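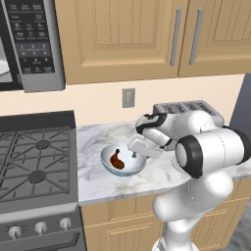 Fig. 1. Drumstick-shaped food item in a shallow bowl, kitchen counter (computer rendering).

Course Notes > Food Basics > Week 8

Mar 2, 2024 | Posted by Kerstin Stüber

Brown Meat, Pan Juices and the Long Wait: Notes on Cooking Poultry

Okay, so these are the notes from the poultry session, typed up from my scribbles and padded out where I ran short of time (I spent far too long on brining again, sorry!). Read them before the practical if you can, and bring them with you, because I'll be pointing at the temperature section a lot.

Dark meat and white meat

A chicken spends its day standing and walking, and it hardly flies. So the legs do the steady work, and muscles that do steady work need a good supply of oxygen. The stuff that holds the oxygen in the muscle is myoglobin, and that's what makes leg meat darker. Breast muscle is built for short bursts of flapping, has much less myoglobin, and cooks up pale.

Legs also have more connective tissue, mostly collagen. Collagen is tough and chewy when you first heat it, but give it time and moisture and it slowly turns to gelatin, and then you get that soft, slightly sticky feel in the mouth. Breast has very little of it, so cooking it longer just dries it out. I ruined years of Sunday dinners before somebody explained this to me!

Temperatures

The safe number for all poultry is 165°F in the thickest part, away from the bone. Write that on your hand. Breast you want to pull right when it gets there. Drumsticks and thighs are safe at 165 too, but I think they're rubbery at that point and I take mine to 180 or even 185. Try both in the practical and argue with me.

Push the probe in from the side and don't let it touch bone, or you'll get a reading that tells you about the bone. And please don't go by color. Pink near the joint can show up in fully cooked young birds, when pigment from the marrow leaks out, and clear juices don't prove anything either.

Browning

Two things people mix up. The Maillard reaction is amino acids plus certain sugars, and it really gets moving at 300°F or so on the surface. Caramelization is sugar on its own and mostly wants it hotter. A honey or soy glaze gives you some of each, and it goes from shiny and dark to burnt while you're looking for the oven mitt. Brush it on for the last ten minutes and stay in the kitchen.

Water is the enemy of browning. A wet surface sits at the boiling point until the water's gone, so pat the skin dry with paper towels. If you've got the time, leave the pieces uncovered on a rack in the fridge overnight (bottom shelf, with a tray under them).

Brining, the short version

Salt goes in, the proteins loosen up and hang on to more water. Dry brining does nearly the same job with no bucket. For legs I use half a teaspoon of kosher salt per pound and leave it till the next day. Fiachra Fahy asked whether sugar in the brine does anything. A little, mainly for color, and I wouldn't bother if you're glazing.

For the practical

We're in the Trorthorpe kitchen again. Work in groups of 2, one oven shelf each. Bring an apron, a notebook and a thermometer if you own one. Raw chicken stays on the red boards, and don't rinse it in the sink, it only spreads the bacteria around.

Write up your cooking times and temperatures with a paragraph on texture. Last year's write-ups were a bit thin on texture, so give me more than "nice." These are due in April, before the egg unit. Wiegand chapter on muscle proteins is optional, but the bit on collagen is good and has a decent diagram.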